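2025-06-08

Sourdough drying test, second go. The jar in the Eltville kitchen is getting sluggish and I want a dry backup before anyone goes on leave. Last December's flakes came back sour but slow, and I think the oven light was too warm for them.

Starter fed last night with the Brernero white flour, 200 g flour to 200 g water. Used at the peak this morning, domed and just starting to flatten. Spread it thin on two sheets of baking paper with the bent spatula. One sheet on the rack by the window, the other in the cupboard over the fridge. No heat on either.

Window sheet lifting at the corners by lunch. Cupboard sheet still tacky in the middle. Turned neither. Scraped the thick ridge off the left side of the window sheet and put it back in the jar.
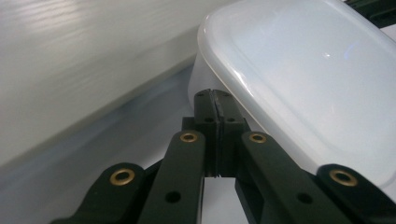
Fingertips closed, two screw holes level.

Wróbel's notes say to crumble by hand and not grind, so the flakes soak evenly. I ground half last time and it clumped in the water. Crumbling all of it this time.

Weighed the window sheet at teatime: 74 g with the paper off. Still bends before it snaps, so it stays out overnight. I'd rather wait than seal it damp and find mould in a fortnight.

Storage: last batch went in a paper bag inside the Cumus tin and picked up a smell of cumin. Plastic with a tight lid from now on, label on the side and not the lid, as lids get swapped.
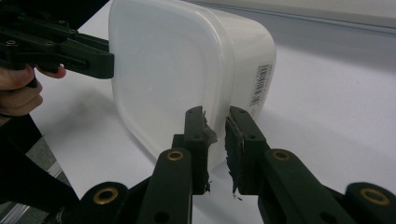
Oliwia Kozłowski thinks the lid won't matter much if the flakes aren't snapping clean when they go in, and would leave both sheets another full day. She also wants a spoonful kept back to revive next week, before we trust the rest.

Fair enough. Both sheets left out. Revival to be done with lukewarm water, 2 feeds, same flour as above, no rye until it doubles.

To do: buy more baking paper, find the small scales.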